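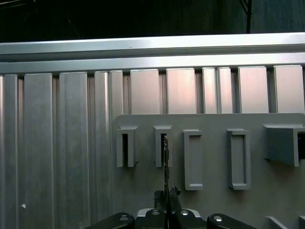
Holders on the gray mounting board, Ekum bench kit

Section 8. Getting the computer ready for a memory change

Take your time with this part. Most of the trouble we hear about at Caldale starts with a rushed beginning (we've all done it!).

1. Shut the computer down, unplug it, and press the power button once more.
2. Lay the tower on its side with the open side facing up.
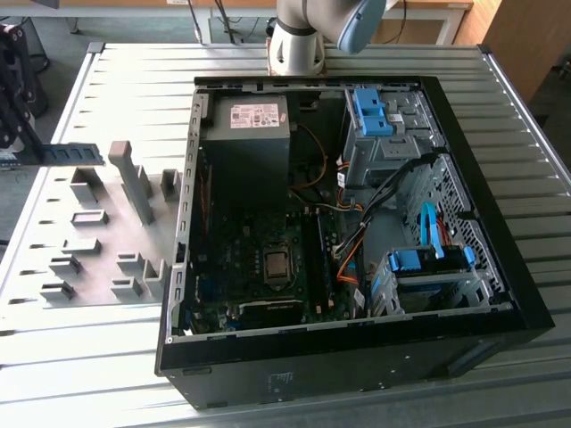

3. Move any loose cables gently away from the memory slots, and leave the drives plugged in.

CAUTION: Never open the power supply, even with the cord out. 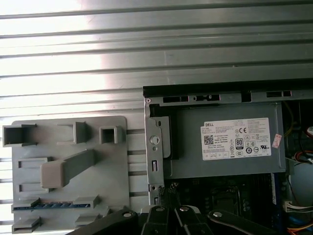

Memory is happiest when you handle it by its ends. Give each strip a place of its own while you work, the way the narrow blue one sits between two slotted supports, and you won't be hunting for it later.

4. Open the latches and line up the notch before you press down.

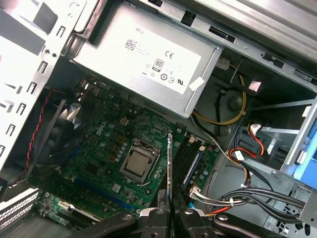

5. Push evenly until the latches close, then go on to step 17.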